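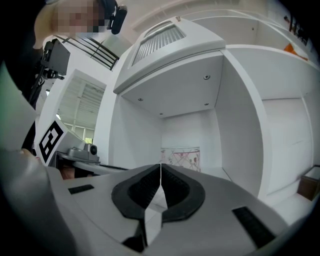
Hermenegildo Bañuelos objected, when he read the first draft of these notes, that a talk on open shelving should begin with the load and leave the arrangement for afterwards. The order has been changed accordingly. Load first, then compartments, then what goes in them.

Home | Talks | Notes | Storage | Contact

Last updated: 03/05/2023

OPEN COMPARTMENTS: PUTTING THINGS ON SHELVES AND GETTING THEM OFF AGAIN
Speaker notes, Hevthorpe session. Running time 24 minutes plus questions.

Slide 1. Title
Wait for the doors. State the scope: domestic shelving units with square open compartments, no doors, no drawers. Wall-hung shelves are excluded. So are bookcases with movable shelves, which were covered in the Udport talk. Anyone who wants those notes can ask afterwards.

Slide 2. Load
Distinguish the load on a shelf from the load on the top of the unit. People check the first and forget the second. A small appliance on top is the usual case. It is a steady load, but it sits at the highest point and raises the centre of gravity of the whole unit. If the lower compartments are bare, the unit is top-heavy.
Rule for the slide: heaviest items in the bottom row, and fix the unit to the wall whatever is in it.
Mention that the side panels carry the weight down. The back panel, where there is one, mostly stops the unit from leaning sideways.

Slide 3. Fixings
Screw heads under a shelf can be inspected without emptying anything. Check by touch first, then with a screwdriver, by hand. A power driver will strip the hole in most board.
A head standing proud of the surface will catch on tall objects as they are drawn out. The scratch appears on the object, so the cause is often missed.
Pause here. Someone generally asks about glue. Answer: only if the unit will never be taken apart.

Slide 4. One object in a compartment
The working case for the talk is a transparent glass bowl, pink and red floral pattern, in an otherwise empty compartment, towards the back.
Points to make:
Glass placed near the back is safe from sleeves and elbows. It is harder to take out, as the hand has to travel the full depth of the compartment and come back loaded.
Clear glass against a white interior has a weak outline. The pattern is what the eye finds. A plain bowl in the same position would be easier to knock.
Leave a hand's width on both sides. A bowl is lifted from the sides or by the rim, and rims chip.
Do not slide it forward on its base. Grit under the foot marks the shelf and the glass together.

Slide 5. Neighbouring compartments
A side panel hides whatever is next door from anyone standing at an angle. A small wooden box at the front of the next compartment is therefore met by the wrist before it is seen. Boxes go back in line with the panel edge or slightly behind it.
Keep glass and wood in separate compartments where there is room. Where there is none, put felt under the box.

Slide 6. Appliances on top
Anything with a grille needs clear air in front of the grille. Find out which way the vent faces before choosing a position, then leave that side open. Nothing is to be laid across the louvres, including cloths.
Route the lead down the outside of the unit. A lead brought through a compartment will be pulled by the first person who takes something out of it.

Slide 7. Colour
White units show dust late and marks early. One bright object on an upper shelf, orange for instance, gives people a fixed point when describing where something is kept: "two along from the orange one". This is more reliable than labels, which fall off.

Slide 8. Handling order
Emptying: top first, then upper shelves, then down. Filling: the reverse.
Azucena Barajas disagrees with the filling order and prefers to place glass last regardless of height. Her version is acceptable if only one person is working. With two, it causes waiting.

Slide 9. Records
The Schwerdtfeger inventory sheet has 580 lines and is too long for a household. Show the shortened Lista version. One line per compartment, object, date moved. Ref. 2246 on the handout is the blank copy.

Slide 10. Questions
Likely: earthquake putty (yes, small amounts); shelf liner (yes, cut short of the front edge); castors (no).
Collect handouts left on chairs.

Comments

R. T.
Slide 8 was on screen for a very short time. Could the order be written out on the handout?

Azucena Barajas
For the record, I said glass last unless it is in the bottom row. Please amend.

millbank_jo
We tried felt under boxes and it moved about. Cork stayed put.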